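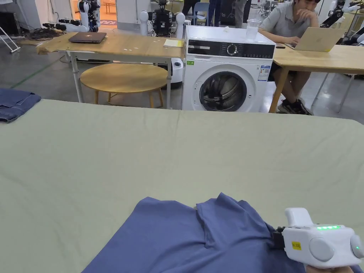

# Folding on the big table

Sep 15, 2018

For most of my adult life I folded laundry on the bed. It worked all right, except that I did it at ten at night, got tired halfway, and moved the pile to a chair. By the end of the week the chair was my closet. I wrote about the chair back in April and a few of you said you had one too.

I have now done eight weeks of folding on a proper padded surface, in the same room as the washer, and I want to write down how it has gone while I still remember the details.

## The surface

A padded top is better than a bare one for this. I didn't expect to care. On bare wood a T-shirt slides when you pull one sleeve in, and you end up holding it down with your forearm. On the padding the fabric stays more or less where you put it. The sage green color was not my first choice, but lint doesn't show much on it and dark clothes are easy to see against it, so I've stopped thinking about it.

The main thing is the size. I can lay a shirt out flat and still have a back corner for what's finished. Jeans go there first. They are the easiest thing to fold and they don't tip over, so they make a good start to a pile.

The wooden table across the room is the one I used before. It has white metal legs and a scuffed top with little white spots on it. I tried folding on it for a while and gave up. It always has a laptop on it, and papers, and I was never going to keep it clear. It's a fine table for everything else. The round stool in front of it is where I sit to match socks.

## T-shirts

These take most of the time. I have more than I need, and they come out of the wash in a wad. My old method was to hold the shirt up by the shoulders, fold it in the air against my chest, and drop it on the pile. Fast, but every one came out a different width and the drawer never closed.

What I do now:

1. Find the hem first, not the collar. The hem is the longest straight edge, and once you have it the rest of the shirt untwists.
2. Lay it face down and smooth it from the middle out to the sides.
3. Fold one side in, a third of the way, and lay the sleeve back on itself.
4. Same on the other side.
5. Bottom edge up to just below the collar, then in half again.

That gives a rectangle that stands up in the drawer. The slate blue ones still slump a little. I put them between two heavier shirts and that takes care of it.

I used to skip the smoothing step. It adds a few seconds per shirt and it saves me from ironing, which I don't do.

## Jeans

One leg over the other, seat point tucked in so the long edge is straight, then in half, then in half again. I used to fold them in thirds, but the drawer in the Akell dresser is shallow and the thirds were too thick. Seven pairs fit across if I don't force it. I own ten, so three live on the closet shelf, and those three never get worn. I know what that means. I'll deal with it after winter.

## Keeping it near the washer

This made the biggest difference. The washer is a plain white front loader with a dial in the middle of the panel, and it's a few steps from where I fold. Before, I carried the basket down a hall and up a half flight, and at some point on the way I'd set it down and answer the phone.

The concrete floor is cold in the morning. I bought a rug for it from Skernwood, but it was too thick and the stool rocked on it, so I sent it back. I wear shoes.

## What Golshifteh does

My neighbor Golshifteh Ranjbar grew up helping in her aunt's alteration shop and folds faster than anyone I know. She came by and I showed her my five steps. She said they were fine but that I was sorting wrong. I was pulling things out one at a time and folding whatever came up. She sorts everything by type before she folds a single piece – all the shirts, then all the pants, then small things – so her hands do the same motion over and over.

I've tried it for the last few loads and she's right. A full load takes me some 10 minutes less. The exception is when there are sheets in it. I still hate fitted sheets. She showed me her way twice and both times I lost track at the third corner. Mine get rolled up and put inside a pillowcase.

## Still to sort out

- Hangers. There is nowhere to hang anything in that room, so dress shirts still go over the door.
- A bin for single socks. The current one is a Drullham shoebox and the lid has split.
- The papers on the wooden table. One is the warranty for the dryer, and I'd like to know where it is before I need it.

Someone asked in the comments last time whether I use a folding board. I borrowed one for a week. It made every shirt the same size, but it was slower than my hands and it took up half the table, so I gave it back. If you have kids helping you, I can see it being worth the space.

Next time I'll write about the hangers, if I've bought a rail by then.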